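News > Robotics > Software and kits

Ollik opens its practice kitchens to small robot teams

2018-08-17

Anyone who has tried to teach an arm to tidy up after breakfast knows how much crockery the job eats. Ollik, a new service from the small software firm Kuvitz, moves the whole business on to a computer, and after a fortnight with the trial version I'm rather smitten.

You rent a set of simulated kitchens, drop in a robot arm and give it chores. The launch pack has 200 layouts, all fully furnished, with cupboards, worktops, taps and a decent range of things to pick up. Sink jobs are where most people will begin, and they are a good test, as the arm has to reach down over an edge and work close to a basin wall without knocking into anything. Cups and mugs can go in either side of a double sink, and the gripper has to find its way to the right one.
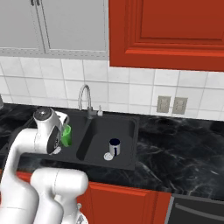

Keerthana Panicker has been using the trial too and is a little cooler on it: the reaching is lovely, she reckons, but she would like to see more fuss made about slippery surfaces, and she won't trust any score until the same arm has managed the same chore with real china and real washing-up liquid.

Fair enough, and Kuvitz doesn't claim otherwise. The handbook is frank that grip and friction are the weakest part of the package, and there is a slider for making surfaces slicker or stickier so that you can at least see how badly your program copes. Mine coped very badly indeed at the slick end, and I learned more from that one evening than from a month of poking at settings on the bench!

The part I like best is the replay tool. Each attempt is saved, and you can go back to any moment, shift the viewpoint and look at the joints from the other side. If the elbow swings too wide over the worktop, you see it straight away. You can also nudge a mug a short way along and run the attempt again from there, with everything else left as it was. 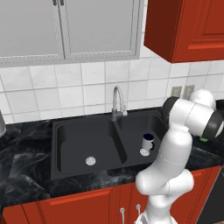 Changes like that can be queued up in batches of 32, which an ordinary desktop with a good graphics card gets through while you make the tea. Results come back as a plain table – no dashboards, no badges – and it opens in any spreadsheet.

There are gaps. You can't yet bring in your own crockery, only one arm can work in a kitchen at a time, and the drawers stick in a couple of the older layouts. Eliécer Castaño, who looks after the kitchens at Kuvitz, told me that imported objects are next on the list and should arrive in December, along with a second pack that takes the total to 400 layouts.

The trial is free and runs on Windows and Linux. Saved attempts carry over if you move to the paid version, and so do any changes you have made to a kitchen.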